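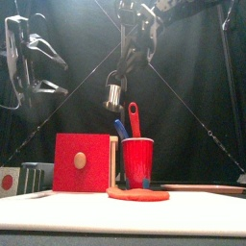

Red cup, two utensils, red box next to it.

Natsumi Kubo
Posts / Replies / Media / Likes
Threads > Home > Moving house

1/ We moved to Avberg in October and I've been asked a few times how the kitchen part went, so I'm writing it down here. It's a small flat. The kitchen is one wall and a window.

2/ The old place had a walk-in larder and we had filled it. I gave away 4 boxes before the van came and still brought too much. Three colanders. I don't know when we bought three colanders.

12 replies · 4 shares

3/ Cutlery first. There is one drawer and it's narrow, so the everyday knives, forks and spoons went in there and everything with a long handle had to live somewhere else. A mug or cup on the worktop does the job.

4/ Don't buy the matching jar sets until you've been in a month. I spent 200 on jars from Bendine in the first week and the tall ones don't fit under the shelf. They're in the bathroom now with cotton wool in them.

5/ Pans: I hung the two we use most on the side of the cupboard and put the rest on top of the fridge. You need a step to reach them. We haven't reached for them.

31 replies · 9 shares

6/ Someone asked about spices. I decanted nothing. They're in a shoebox lid on the middle shelf, labels facing up, and when I need the ones at the back I pull the lid out like a tray.

7/ The Sugiyama shop by the station sells shelf risers, the wire kind. They wobble a bit on the lining paper but hold plates fine. Measure the height of your tallest bowl first.

8/ Bin. There was no good place for the bin. It's under the window and we walk round it.

9/ For anyone moving to this side of the river, Vanetano is the removal firm we used. They were on time and took the door off to get the table through. They also put it back on, which our last lot didn't.

10/ Still to do: the cupboard over the cooker, which has a door that opens the wrong way, and the box marked KITCHEN MISC. I've opened it once. It had a bike pump in it.

1,274 views · 18 replies · 6 shares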